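Clothes swap and mending evening: what we need before August is out

The July swap at the Malhotra Rooms brought in 1,306 items, the most since we moved there from the old Evville library. Most found a new home on the day. What was left has been sorted into bags for the textile bank on Herell Road, apart from two rails of winter coats, which we are keeping back for the autumn.

The next swap will run to the same pattern. Drop-off is in the morning, the doors open for choosing at 11, and we clear the hall by mid-afternoon. You get one token for each item you bring, up to a limit of ten, and tokens left over from July are still good. Children's clothes need no tokens at all. Please don't leave bags outside the side door the night before. Two lots were rained on last time and had to be thrown away.

A few things we can't take: pillows and duvets, underwear, single shoes, and anything with a school badge from outside the town. School jumpers from Evville Primary are very welcome, above all in the larger sizes, which always go first.

We have had a number of questions about shirts. Men's cotton shirts come in faster than they go out, and we ended July with far more of them than we could hang. Worn collars and cuffs put people off, even when the rest of the cloth has years left in it. For this reason the mending evening will be given over to shirts: turning a collar, moving buttons, taking up sleeves, and cutting down a large shirt for a child. Bring your own if you have one, or take one from the box on the night. Thread and needles are provided. Scissors are in short supply, so bring a pair if you can – with your name on the handle.

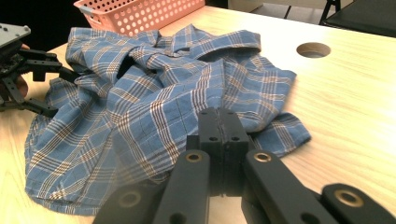

One reader wrote to say that turning a collar is harder than it sounds, and that we should show people how to unpick the old stitching before anything else. She ruined two by pulling at the seam. We agree, and the first half hour will now be spent on unpicking alone.

The Stetutano fund has given us 300 pounds towards hall hire and a second steam iron. The iron has been ordered. Hall hire is now covered up to Christmas, so entry to both events stays free.

Places at the mending evening should be booked by 8th August, using the sheet in the foyer or by replying to this newsletter.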